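How a Big Exam Gets Marked

An exam is a set of questions used to find out what a person knows. People who want to teach in the schools of Prinalholm sit one every April. The chemistry exam has 2 papers and lasts three hours.

Before marking starts, each name is covered and a number is put in its place. The marker sees "Candidate 900" and does not know who wrote the answers. A marker who knew the writer might be too kind or too strict.
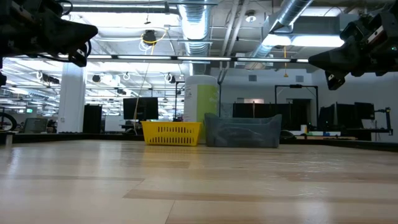

Each paper is then read by two markers. They work apart and do not see each other's scores. Both use a mark scheme - a list of the points a good answer must contain. One point in the list earns one mark.

Sometimes the two scores are far apart. In that case a senior marker reads the paper and sets the final score. In Prilby this job belongs to Yaneth Huanca, who used to teach chemistry.

Words to know
Candidate: a person who takes an exam.
Mark scheme: the list of points that earn marks.
Syllabus: the list of topics an exam can ask about.

Text by Kai Mühlbauer. Page checked 06/01/2026.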